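Neltombridge Cemetery — wildlife walk safety check
Wed 21 February, checked by Rodel Dimaculangan

1. Main gate. Opens fine, latch stiff.
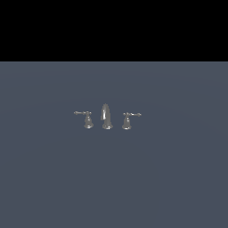 Three-piece tap set, grey metal.

2. East path. Ivy over kerbs, trip risk. Cut back before the bat walk.
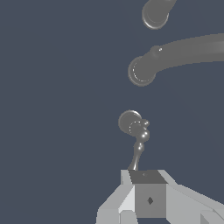

Gripper and rounded grey parts.

3. Headstones. 8 leaning, one badly (plot 1281). Tape it off — keep groups on the grass side. 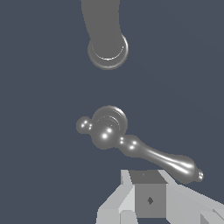

Lever handle, silver.

4. Badger sett by the wall. Fresh diging, soft ground. Stay 16 metres back.

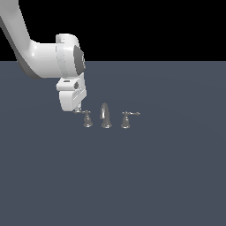 5. Trees
Dead limb on the big yew, reported in January, still up. Max 7 per group under it til its down.

Comments
Hadgu: limb is worse than it looks
Cestutari: is the east path open saturday?

Related
Arnunine churchyard bird count
Nest box check sheet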